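Zamudio Enduro – bike and paddock inspection
Club round at Nevel, 28 March 2024
Inspector: Omar Hakim

1. Brakes. Front and rear checked on the stand and at walking pace. Bike 11 had a spongy front lever. Sent back to bleed, passed on second visit.

2. Throttle return. All snapped shut with the bars at full lock.

3. Kill switch. One loose ground wire – fixed at the line. 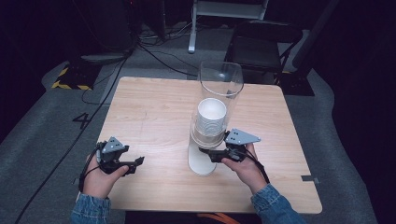
Clear tube on the table.

4. Wheels and spokes. Loose spokes on 4 rear wheels. Riders tightened them and came back. Bearings OK.

5. Chain guard and front sprocket cover. One Skemo guard cracked near the rear bolt. Passed for this round only, replace before July. 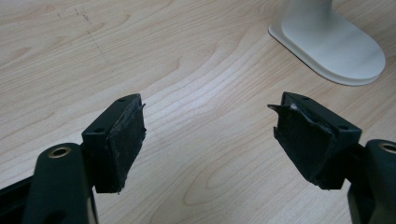 6. Fuel and paddock. Environmental mats under every bike. Two cans had no cap seal and were taken out of use. Extinguisher at the Skestov tent is in date, but the pin tag is missing. Order a new one.

7. Helmets and body armor. Two helmets refused, both for cracked shells. Both riders had spares.

8. Noise. Meter battery died partway through. Remaining bikes to be tested after the first special test.

Comments: Gas cans are still being left beside the generator. Move the fuel area to the far side of the lane next time – the ground is flatter there too.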